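Zondix Demonstration Library – Frequently Asked Questions

Search this site Enter keywords Go

This page answers the questions most often put to us by partner laboratories and by operators joining the collection programme.

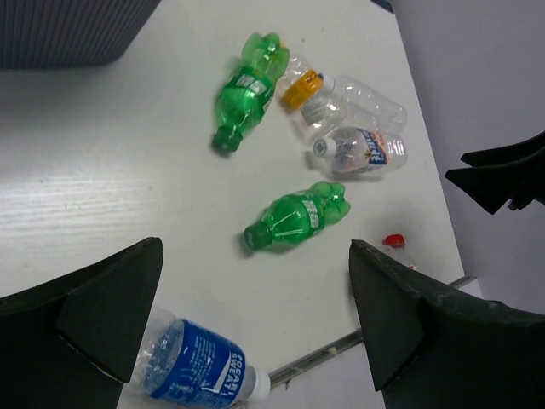 How long should a single demonstration last?

A demonstration ends when the task is complete or when 74 seconds have passed, whichever comes first. Operators should work at a steady pace and should not hurry to finish. Long recordings are difficult to review, and most are divided or set aside at the checking stage.

What counts as one example?

One example is a complete attempt at one written instruction, from the starting position to the release of the object. Two instructions carried out in a single recording are stored as two examples, and each must have its own start and end marker.

Are failed attempts kept?

Failed attempts are kept and marked as such. A dropped or missed object is not a reason to delete a recording. If the operator recovers and completes the task, the recording is marked "recovered" – this label is separate from both "success" and "failure". Recordings interrupted by an emergency stop are held in a different folder and are not used for training.

How often must the objects be rearranged?

The layout is to be changed after every 15 demonstrations. Operators should alter both the position and the direction of each item. Layout cards are available from the Raltwood site office for those who find it hard to vary the arrangement unaided.

May I bring my own objects?

Objects from outside the programme may be used once they have been entered in the Krishnan register. Glass, sharp items and open containers of liquid are not accepted. Bottles and similar packaging must be emptied before they are entered.

Who writes the instructions?

Instructions are written by the programme office and reviewed by Rangi Bright, Head of Data Collection. Operators may suggest other wordings through the comments field. Please use short, everyday phrases and avoid technical terms.

How large is the present release?

The release of 28 July 2021 contains 464 checked demonstrations. Recordings still under review are not included in this figure. The next release is planned for October.

How are recordings checked?

Each recording is viewed by 2 reviewers working separately. Where they disagree on the outcome, the matter is passed to the programme office, whose decision is final.

Can a demonstration be withdrawn?

An operator may ask for a recording to be withdrawn at any time before release. After release, requests are considered case by case – please quote the session number in all correspondence.

Related pages
Operator induction: what to expect
Reviewer guidance and outcome labels
Access to the Starkita training tools
Registering an object

Contact the programme office | Copyright Zondix 2021 | Back to top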